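Print this page | E-mail this page

Storage and Small-Parts Handling, Handout 4: Tiered Boxes

1. Terms
A tiered box has trays that rise in steps toward the back and an open basin at the front. The trays take parts sorted by size. The basin takes anything longer than a tray cell. The latch is on the front wall.

2. Material
Translucent walls allow a contents check without lifting a tray. They do not replace a label. Course stock is listed in the Brevell catalog under bin code 38. Mixed lots of screws and washers are supplied in bags of 79 pieces.

3. Work surface
Set the box near the middle of the table, latch toward the operator. Leave clear surface on both sides for sorting. Pale wood grain gives good contrast with dark parts and poor contrast with white or clear ones. Light-colored pieces are therefore sorted first.
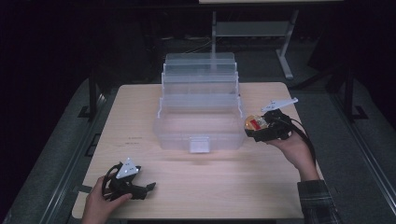
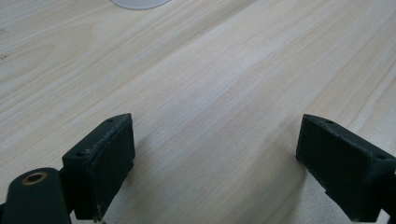 Fig. 4.1, clear tiered box on the table. Fig. 4.2, wood-grain tabletop with part of a round white item at the top.

4. Procedure
a) Open the box and extend the trays fully.
b) Sort on the table by type, then by length.
c) Fill the rear tray first.
d) Wipe the basin before closing.
Maximum load for the practical is 3000 g, box included. Record the time to the nearest second on the Kudo sheet.

5. Reading
Riveck course reader, section 17. Revised Sun 13 May.

Comments (3)
gridline: Does 4c apply if the rear tray has fixed dividers?
tmk_2: Yes, see the March version, same rule.
parts bin: Section 17 is missing from my copy of the reader.

Contact | Copyright Riveck | Back to top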